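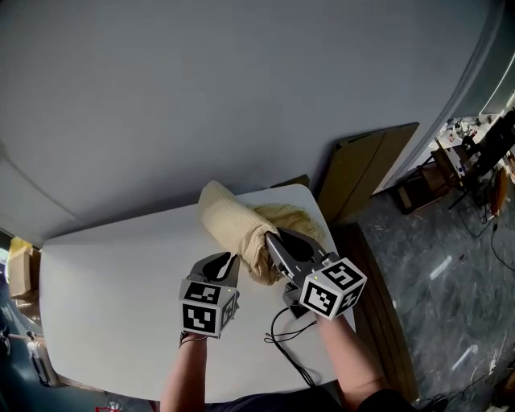

Syahrul Ong
Shift lead, towel and linen tables, Pristness

Posted in March. Still open, still reading every reply

Looking for people to fold towels. Plain as that. Bath towels, hand towels, the tan ones with the fine weave, some sheets later on if you like sheets. Paid by the shift, Prandport site, ground floor, no stairs.

We need more hands before the summer stock comes through and I have 2 tables sitting short most mornings. If you can stand at a white table and take a crumpled towel and turn it into something flat and square, over and over, without getting mad at it, write to me.

What the work is

Towels come to the table in a bunch. You find a corner, open it out, smooth it, fold it, stack it. Next one. Some come rolled up at one end and spread out at the other, those take longer, fine. We do the long fold first and then thirds. If you fold a different way at home you will have to unlearn it for the shift, sorry, the shelves only fit thirds.

Last month the tables did 4,000 pieces and the best single week was 1,502. You will not be held to a number your first week. After that we talk.

Also part of the job: wiping the table down between batches, bringing over the next bin, pulling out anything with a stain or a loose thread and putting it in the reject pile. When in doubt, reject pile. I would rather look at ten good towels than have one bad one go out to Khương, they send the whole bundle back.

Hours

Mornings 7 to 11, afternoons noon to 4. Pick one. Both is possible but not in your first two weeks, your shoulders will tell you why. Break in the middle, paid. Tea and coffee in the back, bring your own cup becuase the shared ones walk off.

Pay

120 a shift, same for everyone at the tables, morning or afternoon. Training shift is paid too, full rate. Paid out at the end of each week.

Who we want

No experience needed. Hotel or laundry work is a plus, so is having raised a large family. You should be ok on your feet for four hours with a break. If you need a stool say so in your message and we will sort a table at the right height. Left handed is fine, right handed is fine.

Must be 18 or over. Must show up on time, the early bins are waiting at 7 and they hold up everyone else if they sit.

Sleeves: long is ok, but they have to push up or fit close. No bracelets, no rings with stones, they snag the weave. Short nails or careful nails. No strong perfume or hand cream before shift, it gets into the cloth. Closed shoes, flat, the floor is hard.

Phones stay in the cubby. Music is on low, whoever opens up picks it, complaints to me in writing.

Getting here

Prandport, the Tosex building, side door on the loading street. Do not use the front, the front desk belongs to another company and they will send you round anyway. Bus stops at the corner. Bike rack by the side door. Parking is bad before 9.

How to apply

Reply through the form on this page. Tell me

your name and a number I can call
morning or afternoon
earliest day you could start
anything about height, back, wrists etc that I should know when I set up the table

No resume needed. If you have one send it, I will look, but what I go by is the tryout. Tryout is half an hour, one bin of mixed towels, I show you the fold and then you do it. Come in what you would wear to work. You hear from me the same day ussually.

If you applied last fall and didn't get a call back, apply again, we were full then and we aren't now.

Bringing a friend is fine, each fill in the form seperately please.

Syahrul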